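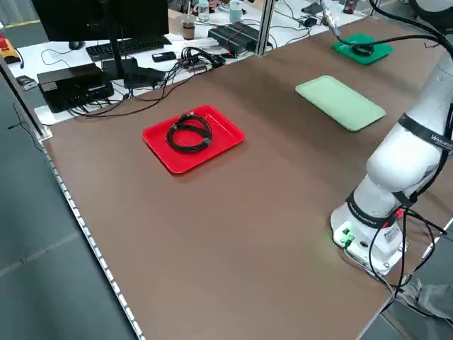

Page 14

Unit 6: Moving cables between trays

Okay, so this is the unit everybody asks me about in February, and I'm glad we've finally reached it! Cables are harder than blocks. A block stays the same shape when you grab it, and a cable bundle sags and twists and drags its loops over whatever is next to it. Please read this before you come to the lab, and have the Trestomik software open on your own laptop (the course login is fine).

Your task is one transfer, start tray to goal tray. The start and goal colors are on your team's task card, so don't copy the team next to you. Save every run in the Lasa folder, the bad ones too – I learn more about your code from those.

Two arms or one? You may use either. With two, decide early which arm leads, and have the other one follow it a little slower. If both pull at once the loops tighten up and the whole bundle starts to swing. 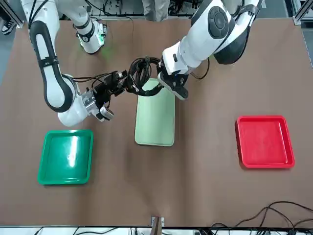

How many runs do we need for the report?
Each team hands in 538 time steps from one complete run, plus a short table covering all the others.

A few things from my own notes, in no special order. Approach from above and close slowly. Grab several strands together, near a strap if there is one, and stay off the plugs. Keep your lift low on the first tries. The Shenoy planner likes to go way up and over, so set the height limit to 900 in the config file before you start (the default is 3656, and I've never found a good use for it).

Check your wrist view before you lift, too. From the side a grip can look great when you've only got a strand or two, and I still get fooled by that one! 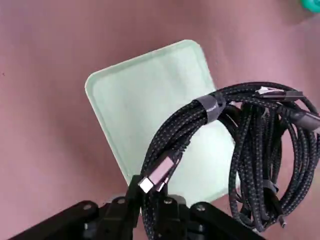 Fig. 6.3. Wrist view, with the fingers at the lower part of the bundle.

For next time, read the Edetti handout up to the part on letting go, and bring one question about it.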